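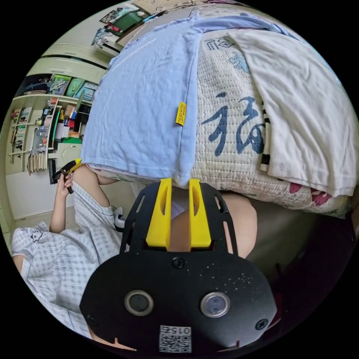

개어 놓은 하늘색 티셔츠

드디어 면 티셔츠 이야기를 씁니다! 1월 내내 쓰겠다고 해 놓고 다른 글만 올렸는데, 어제 옷장 아래 칸을 통째로 꺼냈다가 불이 붙어 버렸어요. 원래는 여름옷 상자에서 얇은 잠옷 바지 하나만 찾으려던 거였는데 정신을 차려 보니 방바닥이 전부 티셔츠였고, 저녁은 김밥으로 때웠습니다. 그래도 너무 재미있었어요.

저는 무늬 없는 반팔 면 티를 정말 좋아합니다. 셔츠나 니트는 가게에서 보고 예쁘면 그걸로 끝인데, 면 티는 빨아 봐야 알잖아요. 첫 빨래 뒤에 목이 어떻게 되는지, 옆선이 돌아가는지, 겨드랑이 쪽이 뻣뻣해지는지. 그래서 새 티를 사면 첫 세탁하는 날이 제일 설렙니다(가족들은 이해를 못 합니다).

옆선 이야기부터 할게요. 티셔츠를 몇 번 빨고 나면 옆구리 봉제선이 슬금슬금 배 쪽으로 넘어오는 경우가 있지요? 편물이 한쪽으로 틀어지면서 생기는 일인데, 실의 꼬임이나 재단 방향 영향을 많이 받는다고 해요. 한번 돌아간 옷은 다림질로 잡아도 다음 빨래 때 또 돌아갑니다. 저는 그런 옷을 잠옷으로 내려보내요. 반대로 옆선이 아예 없는 통짜 티도 있는데, 입으면 허리가 좀 벙벙한 대신 살에 걸리는 데가 없어서 여름에 진짜 시원합니다. 동네 골목에 있는 옷가게 Flendetti에서 처음 입어 보고 그 자리에서 색깔별로 들고 나올 뻔했어요.

그다음은 목둘레! 제가 제일 까다롭게 보는 부분입니다. 목 시보리는 폭이 좁으면 단정해 보이는데 늘어나면 티가 확 나고, 폭이 넓으면 오래 버티는 대신 얼굴이 답답해 보일 때가 있어요. 저는 손가락으로 살짝 당겼다가 놓아 봅니다. 착 하고 돌아오면 합격, 물결이 남으면 내려놓기. 안쪽 어깨에서 목 뒤까지 테이프를 덧댄 옷이면 점수를 더 줍니다. Moynihan 티가 이 마감을 참 얌전하게 해 놓았더라고요. 흰색은 조금 비치는 편이라 안에 입을 옷을 신경 써야 하지만 회색은 정말 추천해요. 멜란지 섞인 정도가 딱 좋습니다.

색 이야기도 안 할 수가 없네요. 검정은 빠지고 흰색은 누레지고 남색은 먼지가 다 보이는데, 연한 하늘색은 얼마나 너그러운지 몰라요. 조금 바래도 원래 그런 색 같고, 청바지에도 베이지 바지에도 다 붙습니다. 봄에 하나만 산다면 저는 무조건 하늘색이에요. 카디건 안에 받쳐 입으면 얼굴도 환해 보이고요.

빨래는 예전에 정말 막 했습니다. 수건이랑 청바지랑 다 같이 넣고 돌렸으니 보풀이 안 생길 수가 없었죠. 요즘은 이렇게 합니다. 뒤집어서, 찬물에, 세제는 평소보다 조금 적게, 탈수는 제 세탁기에서 고를 수 있는 단계 중 600으로. 탈수를 약하게 하면 마르는 데는 오래 걸려도 주름이 훨씬 부드럽게 잡혀요. 꺼내자마자 어깨를 잡고 탁탁 털어 준 다음 옷걸이 대신 건조대 봉에 반으로 걸칩니다. 옷걸이에 걸면 젖은 무게 때문에 어깨에 뿔이 나더라고요. 목으로 옷걸이를 쑤셔 넣는 것도 금지! 꼭 아래쪽에서 넣어 주세요.

섬유유연제는 끊은 지 꽤 됐습니다. 처음에는 향이 없으니 빨래를 안 한 것 같아 허전했는데, 면이 땀을 먹는 느낌이 확실히 살아났어요. 대신 구연산을 헹굼 때 아주 조금 넣습니다. 이건 제 취향이니까 향 좋아하시는 분들은 그대로 쓰셔도 돼요.

개는 방법은 몇 년째 왔다 갔다 하는 중이에요. 돌돌 말아 세워 보기도 했고, 매장처럼 판을 대고 접어 보기도 했습니다. 지금은 등판이 위로 오게 엎어 놓고 양쪽 소매를 안으로 접은 다음, 밑단을 목 쪽으로 올려 반, 다시 반. 서랍 깊이에 맞춰 한 번 더 접을 때도 있고요. 엎어 놓을 때 손바닥으로 가운데에서 바깥으로 쓸어 주면 다림질을 안 해도 꽤 반듯합니다. 라디오 틀어 놓고 한 더미를 접다 보면 마음이 가라앉아요. 저한테는 일요일 밤의 제일 좋은 시간입니다.

서랍 칸막이는 Vukeo에서 나온 천 소재를 씁니다. 플라스틱보다 흐물거려서 걱정했는데, 옷이 들어차면 자기들끼리 버텨서 괜찮아요. 옷이 줄어드는 여름에는 옆 칸이 쓰러지니까 책받침을 하나 끼워 두세요. 저는 문구점에서 2,000원 주고 산 걸 쓰는데 아주 만족합니다.

어제 꺼낸 옷 중에 제일 반가웠던 건 Vodmont에서 나온 두꺼운 남색 티예요. 산 지 7년이 넘었는데 소매 끝만 살짝 해졌고 몸판은 처음보다 지금이 더 좋습니다. 빨수록 빳빳함이 빠지면서 몸에 착 감기는 그 느낌, 면 티 좋아하시는 분들은 아시죠! 소매 끝은 같은 색 실로 감침질해서 올여름에도 입을 생각이에요. 바느질은 서툴러서 과정 사진을 올릴지는 해 보고 정하겠습니다.

다음에는 긴팔 면 티를 쓸까 하는데, 소매 시보리가 있는 쪽과 없는 쪽 중에 어느 걸 좋아하시는지 댓글로 알려 주세요. 저는 없는 쪽입니다. 설거지할 때마다 후회하지만요.

2024년 2월 25일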